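Home | Rates | Support | Site Checks | Contact

Etbridge exchange room, call routing check
Last updated 11/03/2019
Checked by: Judite Morais

1. Door and lock. OK. Key sticks, same as October.

2. Battery backup. Ran on battery 12 minutes, no dropped calls. Alarm light came on late. Pass, but watch it.

3. Handsets, front desk. All dial out. Ext 9 has a hum, swapped the cord, still hums. Needs new handset.

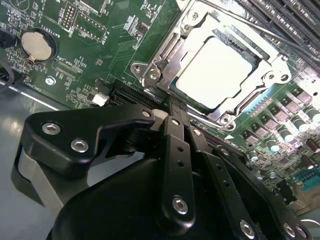 4. Toll-free line. 800 number rings thru on first try. Hold music way too loud. Asked Janditz to turn it down, no answer yet.

5. International prefix. Test calls on the Cesent route fine both ways. Mohmand route had echo on the far end. FAIL, ticket open.

6. Cable trays. Two ties missing by the window. Loose run on floor is a trip hazard, taped for now. Do NOT leave it like that.
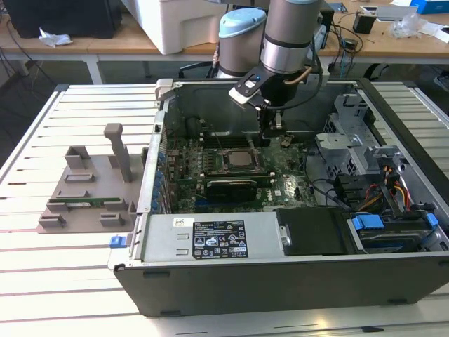
Side panel off, processor exposed, no cooler attached.

7. Fire extinguisher. Tag in date. Box of old phone books in front of it, moved them. Agian.

8. Emergency call test. Told dispatch first. Went thru, address read back correct. Pass 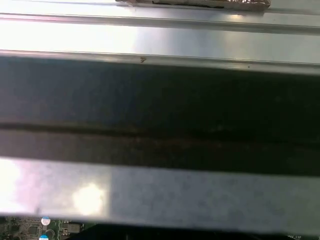
9. Voicemail. Four boxes full, owners emailed. One greeting still names the old office.

10. Billing clock. Slow against the carrier clock, so short calls may be billed to the wrong minute. Reset, recheck next visit. 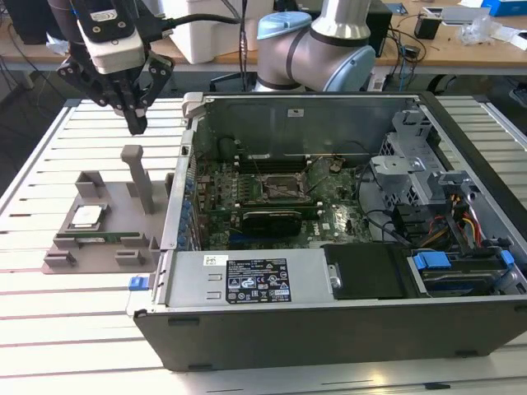 Tower on its side, CPU socket empty, bracket up.

11. Emergency contact sheet. Out of date, Janditz number wrong. Reprinted and put by the door.

Still open: items 3, 4, 5, 6. Mohmand echo first please.

Filed under: Phone Systems, Site Safety, Etbridge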